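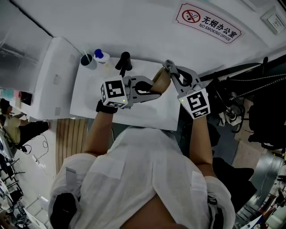 Paper cup held between two grippers, white table.

From: Tymofii Marchuk
Subject: Re: Crack readings above Biltberg

Yiğit Işık wrote:
> Extensometer 3 on the upper scarp has gone from 68 to 70 mm since
> the last download. The other two are flat. Is that real movement
> or temperature? Also, does anyone have the borehole depths for the
> Ağca side? I can't find them in the shared folder.

Two millimetres is inside what I would expect from the wire alone at this time of year. The same instrument did this last October and came back by itself. I would wait for two more downloads before calling it movement, and plot it against the logger temperature - the column is there but the export leaves it out by default.

What would change my mind is the piezometer at the toe. If the water level there rises while the crack keeps opening, please post both series to the list straight away.

On the boreholes: Ağca has two. The deeper one stops at 156 m and the inclinometer casing in it is only good to around 100 m, where it is pinched. Tülin logged the core and put the slip surface in the weathered schist, well above the pinch. The logs are filed under Moltine, the old name for the slope.

Remzi, can you confirm the datum for the toe piezometer? I have two values and they disagree.

Tymofii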